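# Craft closet, the bins part

Welcome back to the closet pages! If you've been following along you know the closet at the end of our upstairs hall has been my winter project, and that it has eaten the spring as well. The shelves went up, the paint dried, the awful carpet square went to the curb. That leaves the stuff, and the stuff is what I actually get emails about, so this gallery page is all about bins.

First, some background for anyone new. I make things with glue. Paper garlands, little boxes, bird feeders made of craft sticks (these sell quite well at the Brimlow summer market, if I get them done in time), and a lot of half-finished items I won't list. For years everything lived in shoeboxes. Shoeboxes are free and they stack, and I was proud of my labels. But the lids sag, and the labels only tell you what was in there when you wrote them. I had one marked RIBBON that was full of clothespins and dried-up markers.

I tried baskets next. Baskets look lovely on a shelf and I would never talk anybody out of them for yarn, but they snag on tissue paper and small things work their way down through the weave. Then I tried the drawers in the old Hullen cabinet I got from my neighbor's garage sale. Beautiful cabinet, very deep drawers, and every single thing I wanted was at the back of one. It holds fabric now and it's much happier.

So - plastic. I wasn't excited about it. What changed my mind was seeing tinted bins at Senari, which is the housewares place out past the grocery store, the one with the confusing parking lot. I'd been picturing the perfectly clear kind, where every scrap and paper clip is on display, and I know myself well enough to know that would make the closet look messy even on a good day. A smoky gray with a bit of a ripple in it is a nice middle. You get a hint of the contents, enough to tell sticks from ribbon, and the mess goes soft. I spent $21 on the first batch, took them home, and went back for more the same week.

A few things I'd look at if you're shopping for your own:

- **Handle slots.** Get them! I pull bins off a shelf at chin height and it's so much easier with somewhere to hook my fingers. The slots do let a little dust in. I've decided I can live with it.
- **Texture.** The wavy, hammered kind of plastic hides fingerprints and small scratches. Smooth plastic looks great in the store and then you spend your life wiping it.
- **Corners.** Rounded ones are easier to clean, square ones waste less shelf. I'd measure the shelf first. I didn't, and one row sticks out by about a thumb's width.
- **Lids.** I skipped them. I know how I am, and a bin with a lid turns into a bin with things piled on top of the lid.

Now the sorting. I took everything out of the closet and put it on the bedroom floor, which I'd do differently next time, as I then couldn't get to the bed. My plan was to start at 2 and be finished in 90 minutes. Ha. It was dark when I quit, and I still had the box of odds and ends that I always leave for last and always regret leaving. The stuff that took longest was the stuff I liked least. Good paper sorts itself. Bits of wire, stray buttons, the backs of things, those you have to pick up one at a time and have a little argument with.

What helped was going by project and forgetting about material. I used to keep all the glue together, all the scissors together and so on, which sounds tidy but meant that I went into the closet six times to make one feeder. Now the feeder things live together: sticks, twine, the fat glue bottle, sandpaper. Same for the garlands. Yes, I own more than one pair of scissors now, and yes, it was worth it.

The craft sticks were their own problem. I buy the Zamfir ones in the box of 300 and the box is hopeless - it tears along the top the first time you open it and from then on there are sticks everywhere. I found them behind the baseboard. I found one in a coat. They're much better off tipped loose into something with sides, and as a bonus I can see when I'm running low, so I'm not buying another box "just in case" every time I pass the aisle.

Before anything goes in, the bins get a wash. Warm water, a drop of dish soap, and an old soft toothbrush for the corners if there's sticker goo. Then upside down on a towel until they're really dry, because paper will find the one drop you missed. I line them up on a table in a row before they go on the shelf, just to see how they look together and to work out the order, tall stuff to the left, everyday stuff where my hand naturally lands. It's my favorite part of the whole job, if I'm telling the truth. Everything is possible and there's no glitter in anything yet.

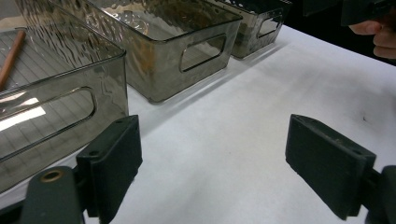
The order I've settled on for now is feeders first, then garlands, then the catch-all that I swear I'll keep under control. Labels are still to come. I'm thinking plain tags tied through the handle slots with twine, so I can swap them when I change my mind, and I'm testing a couple of pens to see which one doesn't smear. The top shelf is going to be gift wrap, and that gets its own page, probably in July once the market is over and I can find the floor again.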